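Wanted: people for our December open day. Paid, short shifts, no robotics background needed. Read the whole thing before you write in please, half the emails last year asked stuff thats already on the page.

## What it is

Grutwood opens the Tradden floor to visitors for one day. Schools in the morning, general public after lunch, suppliers and a few hiring folks late. We expect 148 through the door, booked slots only. Last time it was less than half that and the stairs still jammed up.

Visitors get to see how we collect hand data for the robots. Regular household jobs, done by a person with a gripper in each hand. Then they get a turn, if they want one. 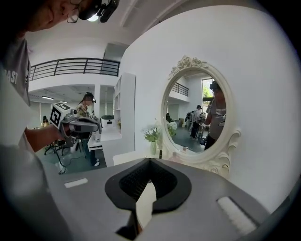

## Who we need

- **Demonstrators.** You wear the head camera, hold the grippers, do a task over and over while people watch. Mostly vanity table stuff: drawers, jars, compacts, caps. Slow hands good. Fast hands not so good.
- **Floor hosts.** Walk groups of up to eight around, keep them off the cables, answer the same question many times and stay nice about it.
- **Try-it helpers.** Fit the headgear on visitors, adjust straps, wipe down, next person. Kids too, so patience.

29 spots total across all three. Tell us your first and second choice.

## The demonstrator job, a bit more

Training is one evening with Tamás Bakos, he runs the sessions here. Bring closed shoes. If you wear glasses thats fine, plenty of us do. Long hair tied back.

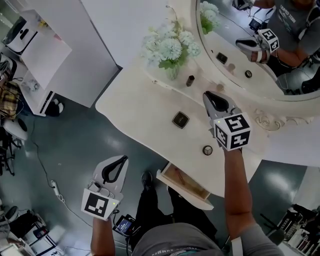
You'll do 33 minutes on, then a break, then swap stations. Arms get tired before anything else does. If you have a bad shoulder or wrist put yourself down for host, same pay. Talking while you work is welcome but optional, a host can do the talking for you.

Small things get dropped. Pick it up, start the task again, carry on. Visitors like that part more than the clean runs.

## Pay and practical

Flat day rate, training evening paid too. Lunch from the Rungrueang kitchen downstairs (veg option, say so when you apply). Doors 9:30 am, crew in by 8. Must be 18 or over. You will be recorded, there's a consent form, read it before you sign it.

## To apply

Short email to Dénes Győri at the Guvach front desk, subject line "open day crew". Name, phone, first and second choice, any evening you can't do. No resume. We'll call you back wihtin the week.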